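Section 7. Pouring Dry Goods from a Soft Bag

Before you start

Readers who have come straight from Section 6 (Jars, Tins and Other Things That Stay Put) should take a moment to adjust their expectations. A jar has manners. A snack bag has a top, a bottom and a strong wish to fold in half at the moment you tilt it.

The steps in this section apply to rolled oats, puffed rice, bran and any other flake light enough to leave the bag sideways. For flour, see Section 8. For lentils, see Section 8 and then find a broom.

Portions of this section were revised in December by Imani Fitzsimmons after comments from Amos Park, who had been following the old steps in the printed order and pouring the oats before opening the bag. The old order has been retired.

What you need

One bag of rolled oats, already cut across the top
One small bowl, empty and dry
A flat table, preferably white or at least pale
A bag clip (the Ayele clip that came in your starter tin is fine; so is a clothespin)
A hand brush

NOTE: Oat flakes are beige. On an Ovivwood tray in the natural finish they disappear completely and are found again by your sleeve. A white surface is easier on everyone.

Setting the table

1. Wipe the table. Scuffs can stay. Crumbs from the last user can't.

2. Push anything that isn't food toward the back. Books may lie flat. A small whiteboard on an easel may lean against the wall, provided it leans well and has been asked to do nothing else.

3. Close any notepads you care about. A spiral binding will hold oats until spring.

4. Put the bowl in the middle of the table, where you can look straight down into it. Bowls placed near the edge are covered in Section 12, Cleaning.

5. Stand the bag to one side of the bowl. Right-handed users generally prefer the right. Left-handed users have been ignoring this manual since the first edition and may carry on.

Opening the bag properly

6. Take hold of the bag low down and set it upright. Tap the base on the table twice so the flakes settle.

7. Pinch the rim at the front and at the back, and pull the two sides apart until the mouth is wide and you can see the oats. A mouth that is open only a little gives you nothing, then nothing, then all of it.

8. Look inside. You are checking for the scoop, the free sticker or the little packet that says not to eat it. Inside walls of bags are often printed as well, so don't be alarmed if the bag appears to be reading itself backward.

CAUTION: Don't squeeze the middle of the bag to "help" the mouth open. The middle is where the oats are. 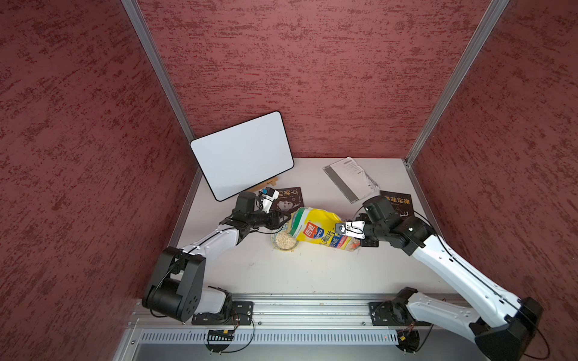
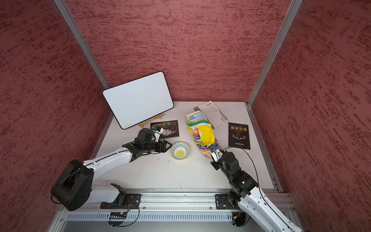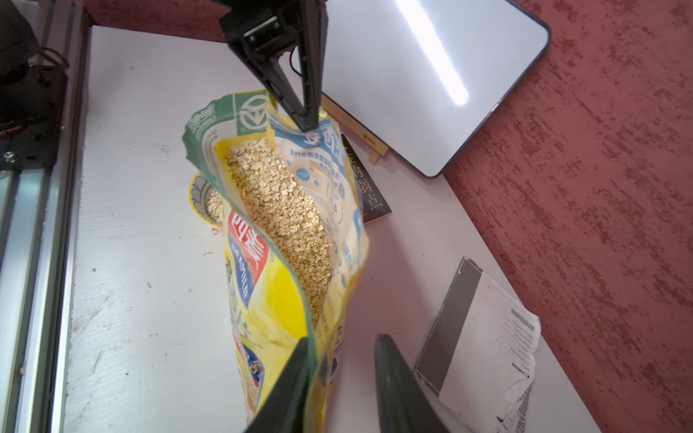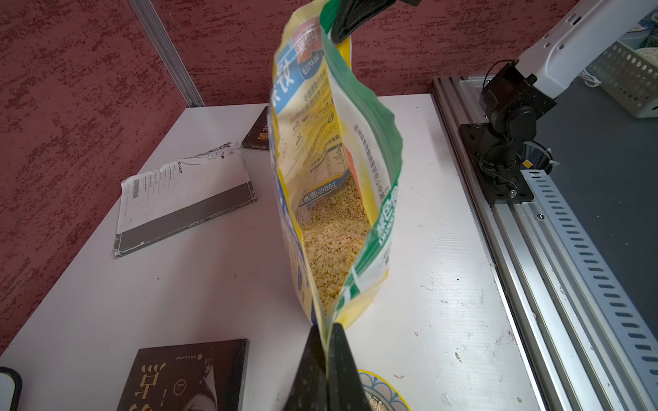

Reading time: 7 minutes

The pour

9. Bring the mouth of the bag over the bowl. Over the bowl means over the bowl. Khairul Pattinasarany, who tested these steps at the Valta kitchen, asked that this be printed twice, and we have met him halfway.

10. Tilt the bag slowly. For the first part of the tilt nothing will happen, and you will be tempted to shake it. Please don't.

11. When the first flakes slide, hold the angle. Let them come at their own pace. If they stop, tilt a little more and wait again.

12. Stop when the bowl is partly filled. Oats swell once milk is involved, and a bowl filled to the rim at this stage will make its feelings known later.

13. Tip the bag back upright before you move it away from the bowl. Steps 12 and 13 are the ones people like to combine. The result is a trail of flakes leading from the bowl to wherever the bag ended up - useful in a fairy tale, less so on a table.

NOTE: A few stray flakes beside the bowl are normal and don't count as a spill. The house definition of a spill is anything you would move a chair to hide.

If the flakes won't come out

The mouth has folded shut. Go back to step 7. This is the cause so often that we considered leaving the rest of this list blank.

The oats have packed down. Set the bag upright and roll the base gently between your fingers, then try again.

The bag is empty. It happens. Somebody put it back in the cupboard like that, and you probably know who.

If too much comes out

Tip the bag upright, put it down and then look at the bowl, in that order. Oats that are in the bowl may be spooned back into the bag if nothing wet has touched them. Oats that are on the table belong to the brush.

CAUTION: Don't try to funnel the extra back by bending the bowl over the bag. Bernadette Nakamura did this during testing with a full bag of 500 grams, and the table afterward had more breakfast on it than the bowl did.

Closing up

14. Press the air out from the bottom of the bag upward. Do this with the mouth turned away from your face.

15. Fold the rim over 2 times and clip it. If the bag has been pulled open with enthusiasm, the edges will be creased and won't line up. Fold them anyway.

16. Brush the table from the back toward the front and catch the flakes in your other hand. Lift books and paper to check underneath. Torn or curling pages are especially good at collecting crumbs, so give them a shake over the bin.

17. Return the bag to the shelf standing up. Users of the Gridia pantry rack should put it on the lower level, part number 456, which has the lip. The upper level does not have a lip. Arlo Nguyen-Tran can tell you more about the upper level.

Storage

Keep the clipped bag somewhere dry and away from the stove. If you prefer to move the oats into a jar, go back to Section 6, where things are calmer, and use the wide funnel.

Next: Section 8. Flour, Lentils and Sugar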